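Meet Sketia, the Robot That Sorts a Mess

Do you like to clean up your toys? Many children do not. Sketia is a set for schools and science clubs, made by a small company named Weidemann. It has one robot arm, a tray, some boxes with holes, and a book of tasks for children from eight years old.

The arm cannot walk and it cannot talk. It has a gripper, and this is its hand. You have five fingers, but the gripper has only two. They close like your thumb and your first finger when you pick up a pea.

The task with the name "Big Mix" is the one that children ask for most. You fill the tray with many different things, and the robot must take them one by one and drop them in the right box.
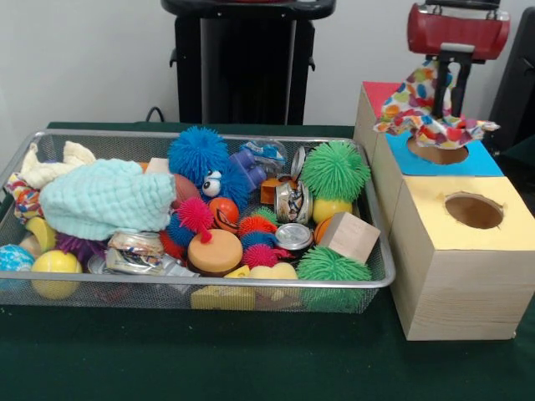 Hard things with flat sides, for example a wooden block, are the easy part. The fingers come down on two sides and press. A ball is more difficult, because it likes to roll away. A spiky rubber ball is different again. It is soft, so the robot must hold it gently but not too gently.

Cloth is the most difficult of all. It has no fixed shape. Today it looks like a hill, and tomorrow it looks like a snake! The robot has to find a fold and pinch it. Then it carries the cloth over the hole and opens its fingers. Sometimes a corner stays outside, and the robot must try again.

How does it learn this? First a person guides the arm many times, and the computer remembers the moves. In the Sketia book there are 60 tasks, and Big Mix belongs to the last chapter. A club in Drindgate trained its arm with 239 tries. After this it could put away most of the blocks, but with cloth it still made mistakes.

One set costs 203 dollars a month to rent, and you need a grown-up to start it. Before the arm moves, everybody takes their hands off the table. The red stop button is for everyone, also for the youngest child in the group.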